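Brillis @brillis_writes
14 September 2022

1/ I have lived in one rented room in Besville since May, and I want to write down what I learned about eating well without a kitchen. Maybe it will help a student who is moving now.

2/ My rent is 361 a month, with heating. A room with a shared kitchen was 65 more. I decided to save this money and I do not regret it, but the first two weeks I ate mostly bread.

3/ The first thing I bought was a kettle. With a kettle you can make couscous, oats, thin noodles, and soup from red lentil flour. Couscous needs only five minutes under a plate.

4/ Please ask the landlord before you buy a hot plate. In my contract it is forbidden, and it is written on page six, where I did not look at first.

5/ The market on Barredo street is cheaper in the last hour. I buy tomatoes, cucumbers, and one bunch of herbs. I don't buy for the whole week anymore. Three days is my limit.

6/ Beans in a jar are better than beans in a can, in my opinion, and the jar is useful later. I take 300 grams of yogurt, half a jar of beans, lemon, and salt. It is a full dinner.

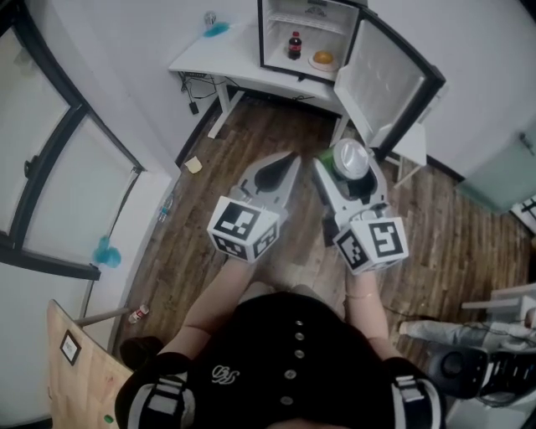
7/ Cold food was the most difficult part for me, above all in summer. I kept butter in a bowl of water by the window, and it was soft by noon. If your room has a table against the wall, think about a mini-fridge on top of it, like the small black one on the white desk. Check before you buy that its door has space to open fully to the side. Mine has room for milk, cheese, and tomorrow's lunch, and for me this is enough.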